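Trinderance Forums > Home Builds > Two-hand tray packing, is it worth it?

kerfline
Started May 12, 2025

I've been working on a pair of hand-held grippers at home. The plan is to record myself packing small stuff into a shallow cardboard tray, then train a pair of arms on it. The linkage plans came from the Kerndale project and I have 200 recordings so far. The cloth under the tray is a plaid shirt. Comments welcome, but be nice about the cloth.
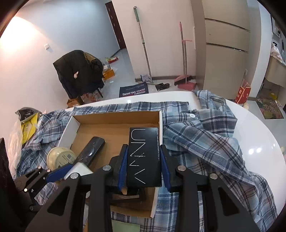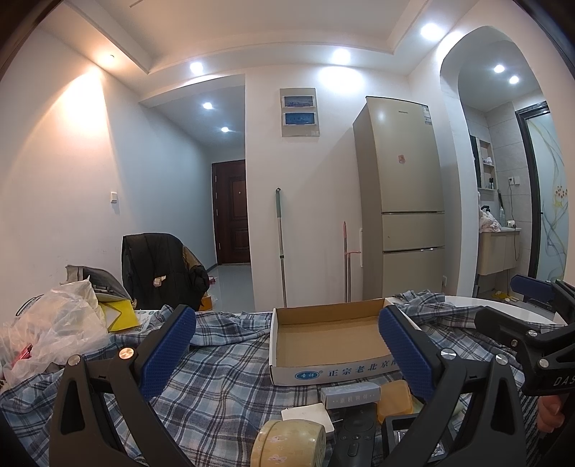

Reply #1, mudflap_906

I'll be the grump. 200 recordings of one tray on one table gets you a machine that knows one table. Move the tray a hand's width and see what you have. I did a single-arm version in January with 300 recordings and it still missed as soon as I changed the lamp.

Reply #2, ottosbench

Disagree with mudflap. A creased shirt is a harder surface than the bare boards most people use, and there's a decent mix of shapes there. A remote and a flat box want different grips. I'd keep going to 300 and test before calling it dead.

Reply #3, mudflap_906

A mix of shapes, sure. But the eyebrow pencil box is the easy one, with flat sides and square corners. Show me the round tin lying on its side. Blue pads or no blue pads, I bet it rolls.

Reply #4, kerfline

The tin is bad, yes. I get it maybe half the time, and that's with me doing the squeezing. Thicker pads helped a bit. The Fisent ones were too stiff so I went back to soft.

Reply #5, plainjane371

What I don't get is why two hands. The tray is open and shallow. One arm could drop things in all day. You're doubling the cost and the number of joints that work loose, for what?

Reply #6, ottosbench

The second one can hold the tray still. Cardboard that light slides when you bump it, and it'll drag the cloth along too.

Reply #7, plainjane371

So tape the tray down. Tape is two bucks.

Reply #8, kerfline

Fair. I'll tape it, run the same items with one hand and post both sets of numbers, good or bad.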